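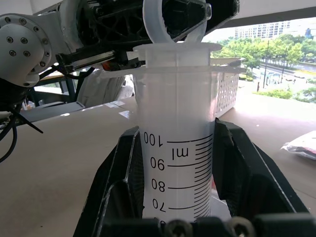
In Defense of Plastic Measuring Gear

I taught general science for a long time at a school in Graddale, and for most of those years I bought the supplies. Glass was what I asked for every August, and glass was what I got. I have changed my mind about that, and I think more small labs, classrooms and home workbenches should too.

The case for glass is well known. It is clear and stiff, it stands up to heat and solvents, and the better grades hold their markings to a tighter tolerance. If you are doing titrations, buy glass. I have no quarrel with anybody on that point. But most of the liquid that gets measured in a classroom, a darkroom or a garage is water with something in it, and most of the time the person measuring it needs to be right to within a milliliter or two. For that job a 100 ml plastic cylinder is enough.

Start with breakage. A tall glass cylinder is a bad shape. It is narrow and top-heavy, and it sits near the edge of a crowded table next to a person with a sleeve. One year I spent 362 dollars replacing cylinders and beakers, out of a supply budget of 898 dollars. That was money I did not have for anything people could learn from. The following year I bought plastic from a catalog firm called Drostley, and the replacement bill for measuring gear was zero.

My colleague Magdolna Vida disagreed with me then and disagrees with me now. Her view is that students who learn on plastic get careless, and that the small fear of breaking something teaches them to use their hands properly. I took this seriously because she is a better teacher than I am. But I watched a lot of students over the years, and the frightened ones poured worse. They held the cylinder too tightly, hurried to put it down, and read the level while it was still moving.

The second complaint is that plastic is hard to read. This is partly true. The frosted kind does not show the surface of a pale liquid very well, and you may have to hold it up to a window. On the other hand, the better ones have the scale printed in plain black, and I can read that at arm's length without my glasses. The markings on our old glass cylinders were white, and some had worn off completely. A scale you can't see is no help, however accurate it was when it left the factory. I do wish makers would print all the numbers upright. Turning your head sideways to find 80 is a silly thing to ask of anyone.

For practice, use colored water. Plain water in plastic is a poor teaching liquid, and a few drops of food coloring fix it. Orange is my favorite. A strong orange stands out against almost any table, and if you thin some of it down in a second cup, you have a lesson in dilution without opening a book. Red stains, and blue looks like window cleaner, which I don't like having in a cup around children.

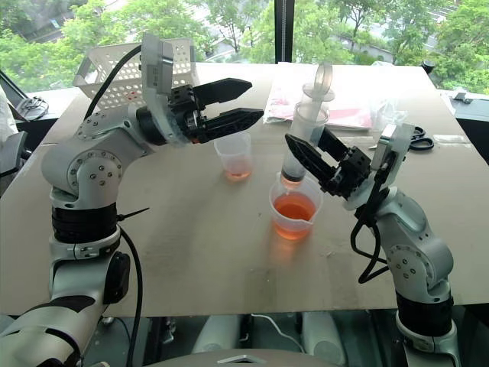 I would also put in a word for the big syringe. Schools tend to lock these away or not buy them at all, and that is a mistake. A large plastic syringe with no needle is the best tool there is for moving a set amount from one cup to another. You draw it up, you stop at the line, and you let it out as slowly as you like. There is less dripping down the outside than with any spout I have used. Ferenc Simon, who ran the chemistry room after me, keeps a 200 ml one for filling and a small one for topping off, and his tables are drier than mine ever were.

Two cautions. Keep the rubber end of the plunger clean, and store the syringe with the plunger out, or it will stick. And do not trust the lines on a cheap measuring cup. I had a 500 ml Pekmont jug that read high by a full spoonful. It was fine for mixing and useless for anything else. I wrote MIX ONLY on it with a marker.

As for the table, put down cardboard. An opened-out box costs nothing, soaks up small spills, and can go in the recycling when it gets bad. I used to buy rubber bench mats, and they had to be scrubbed. Tape the cardboard at the corners if the flaps won't lie flat, and turn it over when the first side is too dirty to look at.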